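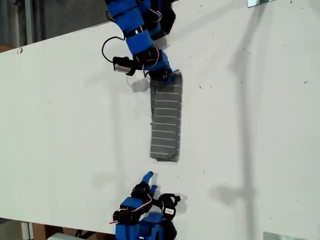 The Sturkik cell is a two-arm robot cell for handling small textiles. It was set up by Teemu Tuominen at the Bouzid workshop in Prultadia and has been in use since April. Two arms work from opposite sides of one white table, each with a two-finger gripper. The cell is used mainly for tests of picking, straightening and folding striped towels. This article describes how the cell is prepared and looked after.

Setting up

The arms are fixed first, and the table is leveled between them. The power and signal cables are then led along each arm with some slack at the joints, so that a full turn does not pull on a connector. A cable loop which is too long may touch the cloth, and it is shortened with a tie.

After this both arms are sent to their zero position. The operator starts the control program, called Bruvora, and moves one joint at a time. If a joint stops in a different place than the program shows, its zero value is entered again. The full procedure has 22 steps and takes 25 minutes when no part must be changed.

The grip is checked on a real towel. The gripper should take the fabric near the hem and gather it in a fold between the pads. If the upper layer slides away, the closing position is made smaller by one unit and the test is repeated.

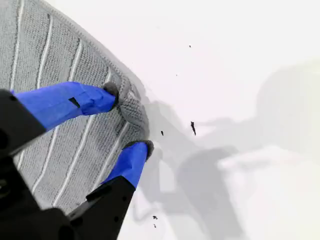
Grip test close to the hem of a striped gray towel.

The fingers

The fingers are blue and the fingertips carry soft gray pads. The pads are the part which wears fastest. A pad that has become hard or shiny is removed, the old glue is cleaned from the finger, and a new pad is pressed on for 11 minutes before the gripper is used. Both pads of a gripper are always changed together. When the gripper is open, the two pads should face each other, and neither should stand out to the side.
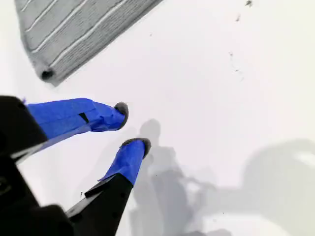

Care of the table

Towels leave fibers and small particles on the white surface. The table is wiped with a dry cloth before each series of tests, and wet cleaning is done only with the power off. Marks that do not come off are left alone, as strong cleaners make the surface shiny and disturb the cameras.

Fibers also collect between the fingers. They are taken out with tweezers, starting from the tips and going toward the body of the gripper.

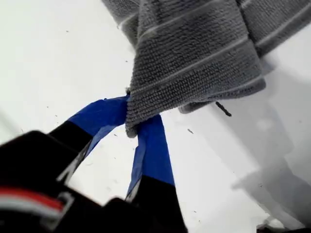

The screws of the finger brackets are tightened by hand at the same time. Too much force can damage the thread, and the spare bracket, part number 3022, must be ordered separately. After any work on the brackets the zero position is checked again, and the new values are written in the cell log with the name of the operator.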